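Chapter 6
An Open Day at Gendon

Robots are often introduced through the largest machines: the arm that lifts a car door, the truck that drives itself across a warehouse. This chapter begins at a desk. Each September the Gendon works at Zarnville opens its offices and assembly hall to visitors, and one of the stops on the tour is given over to ordinary hand tasks and what they ask of a machine. At desk 009 the task was a small clear glass bottle with a threaded neck. The bottle is held upright in the left hand, the right hand comes in open from the side, and the light blue cap lies on the desktop.

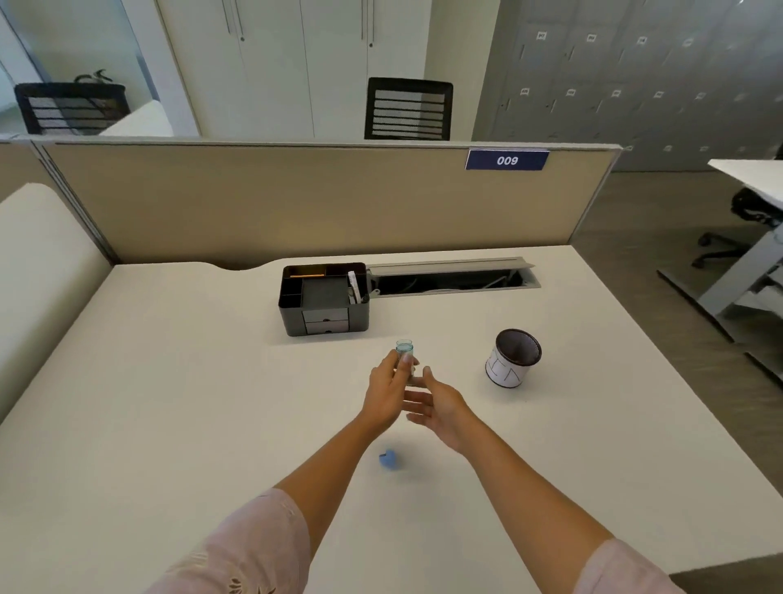

6.1 What a hand does without being told

Most adults handle a bottle and its cap without thinking about the order of the actions. For a machine each one has to be set out. The bottle must be found, approached from a suitable side and gripped firmly enough that it does not turn. The cap must be picked up the right way round, lined up with the neck and turned until the thread catches. Clear glass makes the first of these harder than it sounds – a camera may pick up the desk behind the bottle more strongly than the bottle itself.

Xinyi Lu, who led the tour, asked her group to write down every movement they could name. The longest list had 61 entries. She then moved on to small translucent things in blue, held between the thumb and fingers of one hand while the other rests flat on the desk.

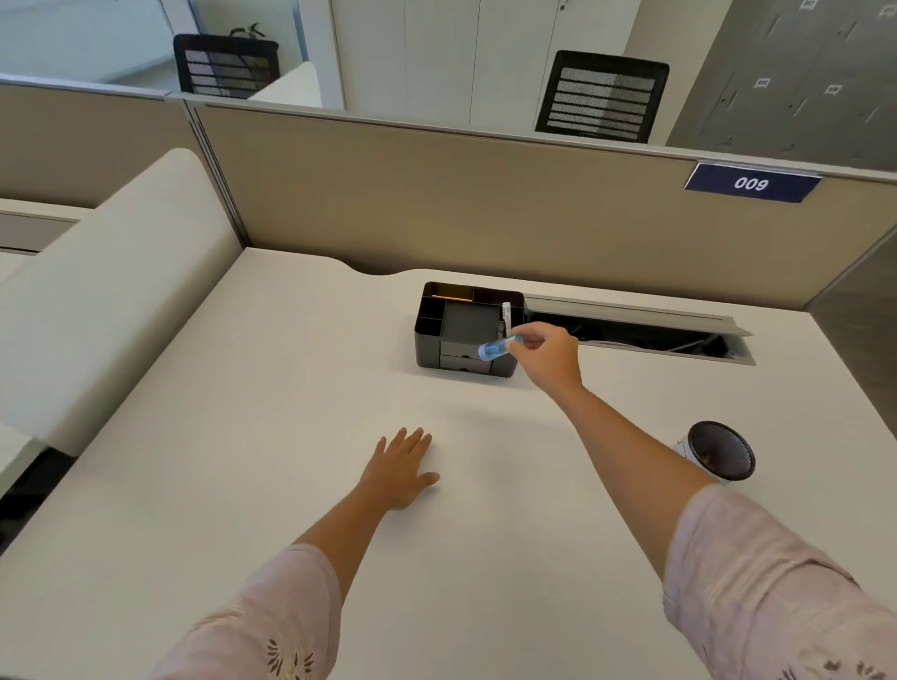 A pinch of this kind uses very little of the hand, but it depends on knowing where the object is to within a few millimetres. The Joller gripper, which visitors saw later in the assembly hall, has two flat fingers and manages such a pinch well when the part arrives in a known position. When parts lie at random on a table, its results fall. In the trial shown on the hall screen it made 1,971 attempts and completed 93 per cent of them. The failures were mostly cases where the part rolled.

Using both hands changes the problem again. A tube held at its two ends is steady, and either hand can let go, turn or pull while the other keeps its place. Two arms must share one plan to do this, and we return to that plan in section 6.4. 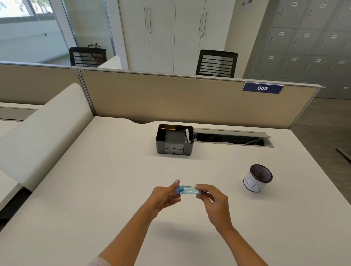

Eamon Fitzgerald asked whether a second arm was worth the money, when a simple clamp fixed to the bench would hold one end for far less. Lu agreed that for a single product it would. The Zuccaro line in the hall works in just that way, with a clamp and one arm, and has to be reset by hand whenever the part changes size.

Keep this exchange in mind as you read the next section, which compares fixed tooling with two-armed systems. Before you start, choose a small object with a lid and write your own list of the movements needed to open it.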